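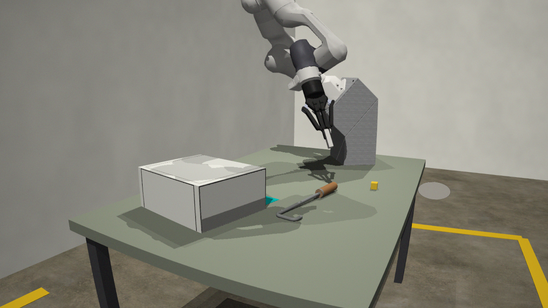 Posted by Samah Mahrous | Trulletti issue tracker | Status: Open – waiting on reporter

Summary: Game closes to desktop on loading an old save after updating the Florach overhaul

Load order is Dodum (framework) first, then Florach, then my own patch. Everything was fine on the previous Florach build. Since updating, any save made inside the Katayama district crashes at the end of the loading bar. New games start normally. Saves made outside the district load, but walking through the gate gives the same crash.

Last lines of the log:

loading cell katayama_02
resolved 1,641 records
missing parent for record in florach_interiors
abort

Tried so far:
Verified game files, no change.
Deleted the shader cache, no change.
Removed my patch, same crash.
Reinstalled Dodum, same crash.

Reply from Ryota Nishimura
Which Dodum version? Florach needs 7 or later now. The old one doesn't read the new interiors file.

Reply from Samah Mahrous
It was 7 already. I checked in the launcher and in the mod folder.

Reply from Isamu Kudo
Same crash here with 11 mods installed. Cut it down to Dodum and Florach and it still happens. I can upload a save if that's useful.

Reply from Ryota Nishimura
Yes, please attach it. Load it once with autosave off before you zip it, and include the settings folder.

Reply from Isamu Kudo
Attached.

Reply from Ryota Nishimura
Reproduced. The interiors file was renamed in the February build and old saves still point to the old name. Masanobu Yokoyama has a test build with a redirect in it. Replace florach_interiors only – leave the rest of the folder alone.

Reply from Isamu Kudo
Test build loads my save. Two doors in the district have lost their labels but they open.

Reply from Ryota Nishimura
Labels are a separate ticket. Samah, can you try the test build on your save, with your patch still removed?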